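Home | Reviews | How-Tos | Shop Talk | About

Setting Up a Small-Parts Sort on the Navard Two-Arm Kit

I've had the Navard kit for 2 weeks now and I am having way too much fun with it! Burgi Gruber talked me into the two-arm version (thanks, Burgi, my wallet says hi) and the job I picked first was sorting odds and ends into drawers.

Step 1. Park the arm you aren't using

Send it straight up and out of the way before you do anything else. I forgot once, on a Thursday, and spent 10 minutes clearing faults.

Step 2. Lay out your parts

Start with a few shapes that are nothing alike. I used a white arc piece, a little metal fitting and something small and brown, and kept them close together but not touching. Leave room for both fingers to come down!

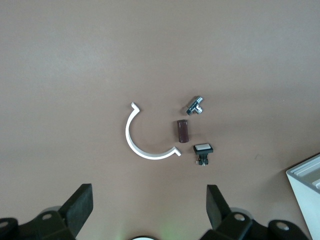
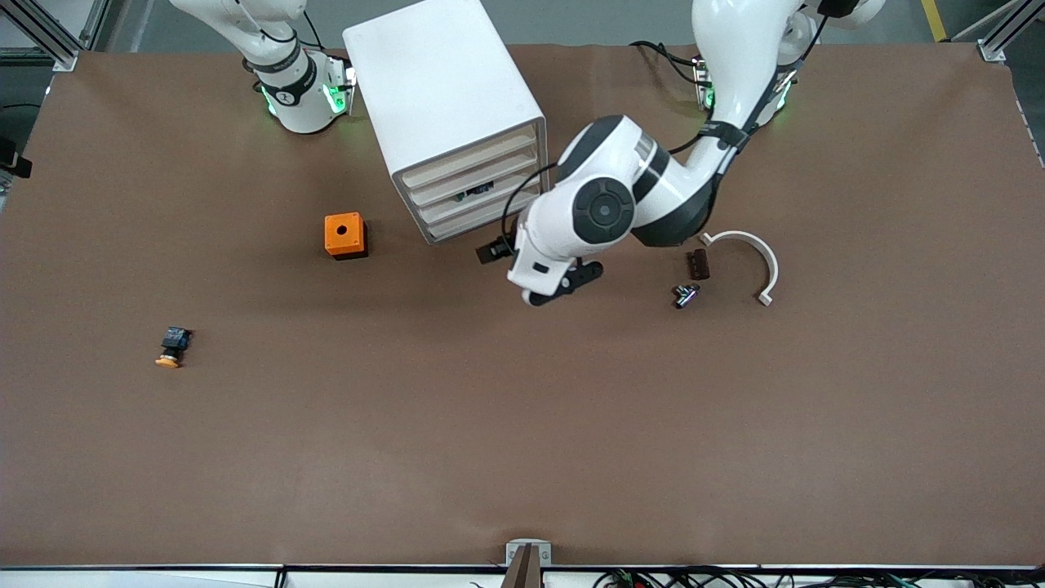

Step 3. Teach the grips

Do the arc first, it's the easy one. Pinch across the band, save, lift, repeat. The shiny fitting took me 14 tries before I had a grip I liked (slow the close speed way down, that was my problem).

Step 4. Run it slow

Keep the speed at 16 percent for the first full pass and keep a hand near your stop button. I bump mine up a bit at a time after that. Drawers come next, and those get their own page in June.

3 comments | 8 shares

Contact | © Rondbridge Shop Notes | Back to top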